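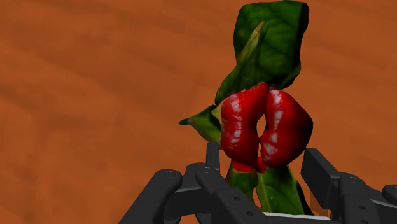 Dalia Baranauskienė thinks the old Butow feed store should come down before another winter, and she wrote to say so after my last column. Her point is that a building with no tenant and a bad roof is a hazard first and a landmark second.

I take the hazard seriously. The back wall has been braced for years, and the loading dock is closed off for good reason. But the roof over the front half is sound. The Stonari family put it on in 2000, when they still sold seed and harness parts there, and it has kept the main room dry ever since.

The town's case for demolition rests on the cost of the whole building, all 1166 square feet of it. I would like to see a price for the front half alone. Take off the back addition, which Ruggiero built as a grain room and which was never much good, and what remains is the original store with its counter and its 16 nail bins along the north wall.

People here still give directions by it. They turn left at Butow's, though Butow sold out long before most of them were born. A gravel lot won't do that job.

The council takes it up again in August. The petition at the post office had 168 names on it when I signed, and there was room at the bottom - enough for Dalia too, if the numbers for the front half change her mind. I would ask the council to get that second estimate before it votes on anything else.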